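Section 4: Putting the side panels on

Right, you've got the base of your Trindwood shelving unit flat on the floor and you're ready for the sides. I've built a fair few of these now – two for my own hallway, one for my neighbour Dionysis Antoniadis – and this is the stage where most people rush. Put the kettle on first.

1. Lay both side panels on a blanket, drilled holes facing up. They're 916 mm long, so clear a bit of space.

2. Push the wooden dowels into the smaller holes. Finger pressure should do it. If one sticks, twist it – don't hammer it, or you'll split the edge.

3. Stand the left panel against the base and start all four screws by hand before you tighten any of them.

Note: the screws in bag C look very like the ones in bag D. Bag C is the longer lot, 32 mm. I mixed them up on my first go and had to take the whole side off again.

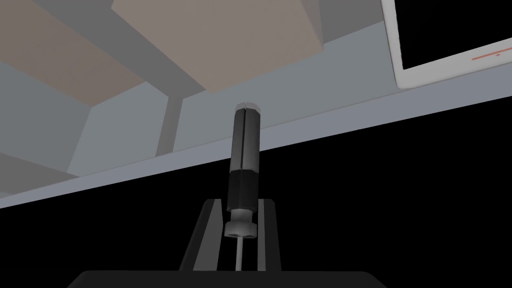 Screwdriver with a black grooved handle and a light grey collar.

4. Tighten the screws a little at a time, going corner to corner. Stop when the heads sit level with the panel.

5. Do the same on the right.

Caution: please don't use a power drill here. The board is soft and the screws will spin in their holes before you've noticed (ask me how I know!).

6. Measure across the top and bottom. If the two don't match, loosen everything half a turn, give the unit a gentle shove and tighten again.

Leave the back panel for now. We'll get to it in Section 5, along with the wall strap.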